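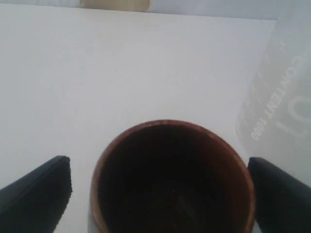
Nikbridge Hall: Kitchen and Back Rooms, Safety Check, February

1. Fire exits
Rear door clear. Side door sticking again, needs planing. Told Korby twice now.

2. Extinguishers
Kitchen CO2 in date. Foam one in the corridor, tag missing, cant confirm. Blanket ok.

3. Electrics
Urn lead frayed near the plug. Taken out of use, taped up and labelled. Sockets 11 and 29 tested, pass. RCD tripped first press, good.

4. Hot water
Tap at sink reads 59. Warning sticker peeling, replace. Basin in the gents 40, fine.

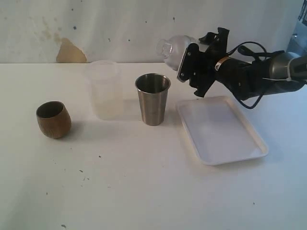 Also run the little used tap in the cleaner's cupboard, five mins weekly, and write it in the book. Last three weeks blank.

5. Floors
Lino lifting by the serving hatch, trip risk. Semple quoted for this before xmas, chase. Mat at front door curls at one corner.

6. Walls and surfaces
Tables wipe down ok. Wall behind, back room: stained and marked near table height. Check for damp before anyone paints over it. Comment: low priority but dont leave till summer. 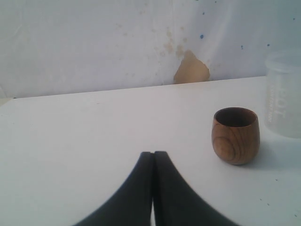 Table top, back room.

7. First aid
Box short of plasters and eye wash. Ondden order form is in the drawer. Accident book present, recieved no new entries.

8. Outside
Step light out. Grit bin half full. Gutter over the ramp dripping, will ice up.

Recheck items 1, 3 and 5 in March.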